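Shared Table project: progress report to the Britbridge Fund, December
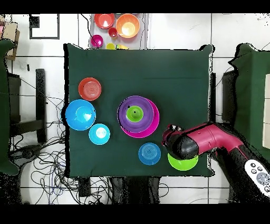
Hi all, and thanks for bearing with me on the date of this one. I know the plan was to send you a draft of the good practice guide by now, and you'll get it (it's attached, all 55 pages, sorry in advance), but I wanted to tell you where the arguments are too, because they've been the best part of the last few months!

Quick reminder of what you're paying for. We're writing house rules for people who run tabletop robot work with plates, bowls and cups, so that a session done at our place and a session done at Urkham can be compared without three weeks of emails. The big safety standards already cover the arm and the cell. What they don't cover is the everyday stuff: who may reach in, what counts as a finished stack, what gets written down when a bowl goes over.

Stacking first. Our original rule said "stack by size, largest at the bottom," and it lasted one afternoon. Does a small bowl on a plate on a bigger plate count as one stack or two? Yoon-hee So wanted one, Urkham wanted two, and I changed my mind twice on the same call. The draft now says that anything resting on the same bottom plate is one stack, whatever shape it is. Color doesn't come into it unless the task card says so.

The reach-in rule took longer. We settled on this: arm stopped, operator says "hands" out loud, second person answers, then you reach. It feels silly for the first day and then you stop noticing. We logged 455 sessions under the draft rules and found 5 where somebody reached in without the call. No injuries and no contact with the arm, but I'd like that number to be zero and we're rewriting the training page with that in mind. Two of the five were me, so I'm not pointing fingers.

Floor cables are the section I'm least happy with. Our draft says cables must be "managed," and Giannakopoulos, who are reviewing the guide for us, wrote "meaning what?" in the margin. Fair enough. I want a plain rule with a marked walkway on the operator's side and nothing crossing it, and then whatever you like under the table. Loose items near the arm need a line as well. At the moment we only say "clear the work surface of anything not on the task card," and people read that very generously.

Money is fine. We're a little under on travel and a little over on tableware (plastic bowls go missing, I have no idea where). I'd like to move 2 percent of the travel line across if you're okay with that; the form is in the same folder as the guide.

Still to do before the next report: the cable section, the new training page, and a trial at Sodarance with people who've never seen the rules before. I'm really looking forward to that last one, and a bit scared of it. If anyone from the Fund wants to sit in, come in the morning, when we do the setup checks. Comments on the draft can go straight to me or Yoon-hee.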